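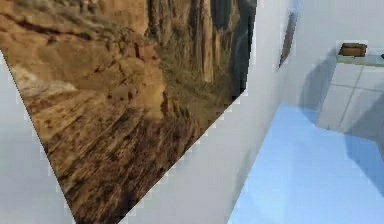 Notes on good practice for simulated household trials

July 20, 2025

Since December I have been responsible for the written rules that govern our simulated household trials at Bastasance. Several readers have asked for the parts that apply outside our own group, and I set them out below.

A rule should be written down before the first trial is run. Under the Stolo procedure, each task is given a start state, an end state and a time limit, and none of these may be changed once scoring has begun. A batch consists of 200 trials. If a fault in the room model is found part way through, the batch is closed and a new one is opened – results are never carried across.
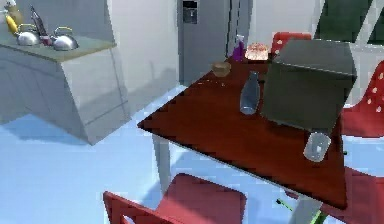 Objects must keep the same names in every file. Our review at Sternonstead found 14 cases in which two teams had used different names for one item, and the scores could not be compared until these were put right. Pylyp Moroz now holds the master list, and changes to it require his written consent.

Failed trials must be kept. The Boström checklist, which we adopted with minor changes, has 27 points, and I regard this as the most important of them. A failed trial should be stored with its settings and a short note by the person on duty. Up to two trials in a batch may be set aside for software faults, provided that the log is attached.

Comments on the wording of the naming rule are welcome and will be considered before the next revision.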